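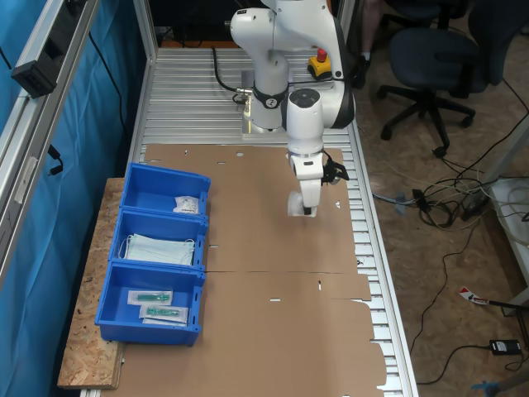 Start with the boring jobs, was the advice from Coşkun when I first mentioned wanting to teach a robot arm to sort things, and leave anything that rolls until you've stopped swearing at it. I ignored the second half, obviously, and went straight for syringes.

The project is called Pamau (it was meant to be a temporary name, and then I'd labelled all the folders). The idea is to get an arm to make up first aid kits for the boats and allotment sheds round here: a mask, a dressing, one or two other sealed bits, each picked up and put in the right place. I do it in a corner of Greren, our shared workshop, mostly after seven in the evening when the big saw has gone quiet.

I'd budgeted £600 for everything except the arm, which I have on a long loan, and I'd spent £500 of it before anything moved. Slotted aluminium isn't cheap! The blue bins were, though, and they're the best thing I bought. They stack, they've got a sloping front, and they sit quite happily on a scrap of OSB that I'd been tripping over since October.

The cardboard was an afterthought. Bare slats are horrible for small flat things, so I opened out a big box and laid it over the lot, creases and all. It's a nice dull brown, and a shiny packet stands out against it far better than it does on metal. I keep meaning to cut a proper mat, and I keep not doing it.

Packets are the real trouble, mind you.
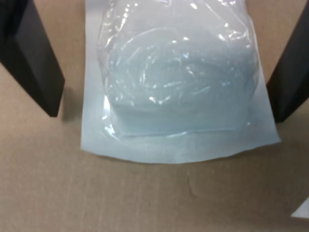

Crinkly film throws light back in a hundred directions, and my software, a free package called Wamitz, takes every glint for an edge. For a fortnight it was convinced that one dressing was several very small ones. Turning the lamps to face the wall helped a lot, and so did teaching it to look for the paper backing first and worry about the shiny part afterwards.

Then there's the grip. Squeeze too gently and the packet slides off, too hard and the paper creases. I've logged 936 tries so far, and in the last batch about 80 per cent ended up in the right bin, which had me dancing round the workshop with a cold cup of tea.

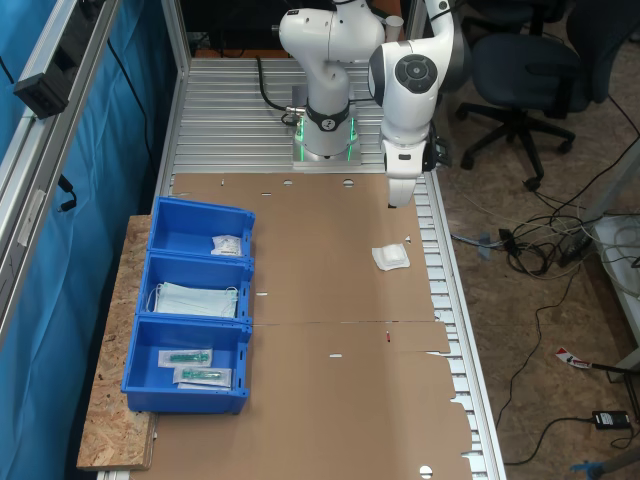

The Pamau bench at Greren, with its three bins and cardboard top.

Next I want to get the masks sorted out. They come in a stack and the loops catch on each other, so pulling off a single one is a pest of a job even with fingers. I've tried coming in from the side, and I've tried a little shake on the way up (great fun to watch, terrible results). If you've cracked it on your own bench, do write in, and please send your gripper settings too.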